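Vulorholm Garden Rooms: The Potting Bench and Tool Store

Sunday, March 22, 2020

The potting room at Vulorholm was refitted over the winter and is now in regular use by members of the garden scheme.
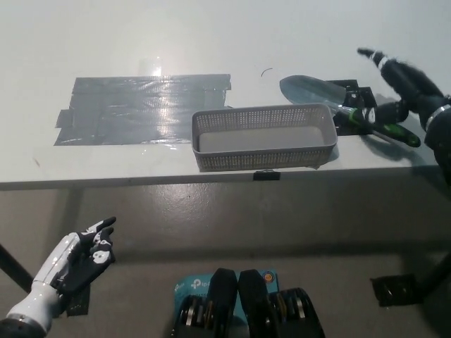 White was chosen for the bench top so that seed, grit and small fittings may be found easily and the surface wiped down at the end of each session. A grey mesh basket stands ready to receive labels, twine and packets, and is to be left empty when the bench is not in use. The trowel with the black and green handle belongs to the bench set and should not be taken out to the plots. Silver-grey tape, laid in overlapping strips, covers a section of the top beside the basket; members are asked not to lift its edges. A small black binder clip is kept on the lip of the bench.

Notes on the room

The potting room lies between the Predilwood glasshouse and the yard, and is entered from the yard side. It was formerly a fruit store and keeps an even temperature for most of the year. The bench was supplied by Lakatos, who also fitted the shelving on the north wall.

Use of the bench

Members may reserve the bench for up to two hours at a time. Compost should be mixed outdoors in the yard and brought in only in the quantity needed. Tools are to be brushed clean before they are put back – a damp cloth is sufficient for the trowel, and the blade should be dried before it is stored. Soil must not be washed into the indoor sink.

The seed collection

The scheme holds 985 packets of seed, listed by family and by year of harvest. Of these, 39 varieties were given by the Borkavitz nursery and are reserved for the demonstration beds. Packets may be borrowed for sowing at the bench and returned to the drawer on the same day.

Forthcoming additions

Further photographs, showing the shelving and the seed drawers, will be added to this page in April. Requests to use the room should be made in writing to the Vulorholm garden office at least 3 days in advance.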